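The Case for Buying Print Equipment Slowly

Position paper, Print and Reprographics Group

Every May, organisations with an in-house print room are encouraged to believe that their wide-format equipment has fallen behind. New models are announced, trade-in terms are published with a closing date attached, and managers who were content in April find themselves asked to justify a printer that still does its work. It is the view of this group that the annual replacement conversation serves the supplier far better than the customer, and that most print rooms would do well to decline it.

Our own experience is modest but relevant. Between the sites at Trirnham and Bomham we produce site plans, exhibition panels, safety notices and a steady quantity of posters for internal use. The Trirnham room produced 2998 chargeable jobs in its last full year. Of these, 129 had to be printed again. When the reprints were examined, 38 were traced to a fault in the machine. The remainder were caused by wrong files, wrong paper, unapproved artwork or a colour profile that had not been changed after the previous job. A faster printer would have produced those errors sooner.

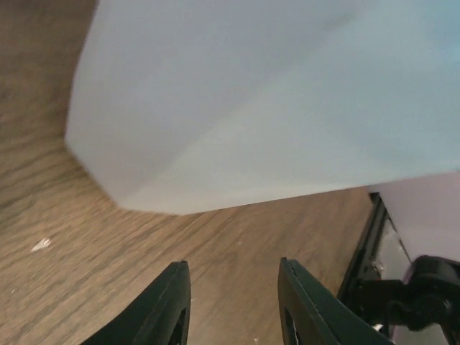

A smooth, pale surface with a bevelled corner.

The usual argument for early replacement rests on speed. Brochures quote output in square metres per hour, measured in a draft mode which few customers would accept for finished work. Speed of this kind matters to a commercial printer with a queue at the door. It matters much less in a department where the longest delay is the wait for somebody to sign off a proof. We have yet to receive a proposal in which the supplier asked how long our approvals take.

A second argument concerns running costs, and it deserves a fairer hearing. Newer ink systems can waste less during cleaning, and some will print on uncoated stock that older machines handle poorly. These are real benefits. They should, however, be set against the full price of the change: disposal of remaining ink, retraining, new profiles for every paper held in store, and a service agreement that is seldom as generous as the one it replaces. When Bomham considered moving from its Eichhorn plotter to the larger Bonell model, the quoted saving on ink came to £700 a year. The cost of rewriting the profiles alone would have absorbed the first year of it. The Eichhorn remains in service.

We would also question the habit of buying for the widest job. Print rooms regularly specify a 60-inch machine on the strength of a few banners, then run it for the rest of the year on rolls that leave a third of the width idle. The wider machine takes more floor space and costs more to maintain. Occasional banners can be sent out to a trade printer, and the invoice will be smaller than the difference in the lease. 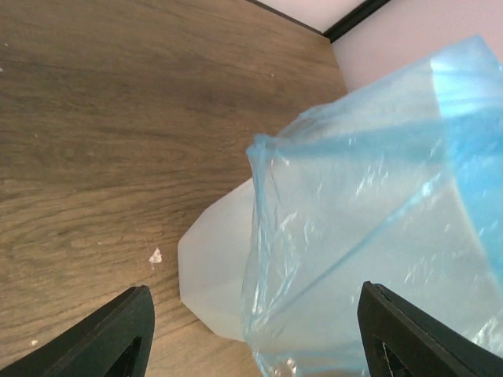

What a sensible policy would contain

Replacement should be considered when parts are no longer supplied, when faults begin to delay work that has a fixed deadline, or when the organisation's needs have plainly altered. The publication of a new catalogue meets none of these tests. A print room should keep a simple log of stoppages and reprints, with the cause recorded at the time, and no business case should go forward without it.

Demonstrations should be carried out on the customer's own files and the customer's own paper. A supplier's sample image, saturated with sunsets and tropical fruit, reveals little about how a machine will render a grey contour line or a corporate blue. Staff who will operate the equipment should attend, and should be permitted to change a roll and clear a jam themselves before any opinion is formed.

Finally, contracts ought to be read for what they say about the end of the term. Automatic renewal, minimum ink purchases and collection charges are common, and they are rarely discussed at the point of sale. We recommend that notice dates be entered in the departmental diary on the day of signature, and that any offer which must be accepted within the month be returned with a request for terms that allow proper consideration.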